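Kategorie: Datensätze / Manipulation / Haushalt

# Merkville-Tischarbeiten

README zum Datensatz, gepflegt von Olaia Cordero und Nicanor Villalobos (Sanow)

## Worum es geht

Der Datensatz enthält Aufnahmen einfacher Arbeiten an Tischen: wischen, abräumen, Kleinteile einsammeln, Gegenstände an ihren Platz zurückstellen. Wir wollten wissen, wie weit eine gelernte Steuerung mit zwei Fingern kommt, wenn die Aufgabe nicht für sie vorbereitet wurde. Die Antwort fällt je nach Aufgabe sehr verschieden aus. Einen Becher umsetzen geht zuverlässig. Einen Tisch so hinterlassen, dass man ihn danach nicht selbst noch einmal wischt, geht bisher selten.

## Umfang

- 2,000 Episoden, davon 400 mit Sprachanweisung (Deutsch)
- 13 Aufgabentypen
- Orte: Wohnküche und Werkstatt in Merkville, Packtische bei Plirodwood
- Aufnahme mit handgeführtem Greifer, Kamera am Greifer

Die Zahlen folgen der Schreibweise in der Datei `index.csv` (Komma als Tausendertrennung). Bitte beim Einlesen beachten.

## Erhebung

Die Episoden haben fünf Personen geführt. Ramiro Cabello hat die Aufgaben bei Plirodwood festgelegt, Soledad Esteban die für die Wohnküche. Vorgegeben war nur das Ziel, der Weg dorthin war frei. Abgebrochene Versuche sind enthalten und im Feld `status` mit `abbruch` gekennzeichnet. Wer nur erfolgreiche Episoden braucht, filtert auf `ok`.

Die Fingerbeläge wurden während der Erhebung nicht nach festem Plan gewechselt. Abnutzung kommt also in den Daten vor und ist nicht eigens annotiert.

## Was bisher klappt und was nicht

Getestet haben wir pro Aufgabentyp mit 50 Durchläufen. Aufnehmen und Ablegen fester, griffiger Gegenstände ist im Haushalt wie in der Werkstatt brauchbar. Schwierig bleiben weiche Tücher, flache Teile und alles, bei dem die Steuerung selbst entscheiden muss, ob sie fertig ist.

Am deutlichsten zeigt sich das beim Wischen. Ein grauer Fleck auf heller Holzmaserung hebt sich kaum ab, und wenn Licht auf der Platte spiegelt, verschwindet der Unterschied an manchen Stellen fast ganz.

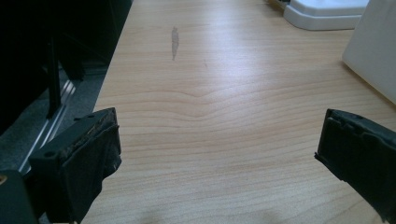

Die Steuerung fährt in solchen Fällen oft die ganze Fläche ab und meldet danach Erfolg, ohne den Rest noch einmal zu prüfen. Auf einfarbigen Platten tritt der Fehler seltener auf. Ein zweiter Durchgang mit anderem Blickwinkel hilft, verdoppelt aber die Laufzeit.

## Bekannte Mängel

- Das Feld `oberflaeche` fehlt bei einem Teil der Werkstattepisoden.
- Die Bewertung »sauber« stammt von jeweils nur einer Person. Araceli Alcaraz prüft derzeit eine Stichprobe nach.
- Die Zeitstempel der ersten Aufnahmen aus dem November sind um eine Stunde verschoben.

## Nutzung

Für Forschung und Lehre frei. Für den Einsatz in Produkten bitte vorher bei Sanow anfragen. Korrekturen zu einzelnen Episoden nehmen wir mit Episodennummer und kurzer Begründung entgegen.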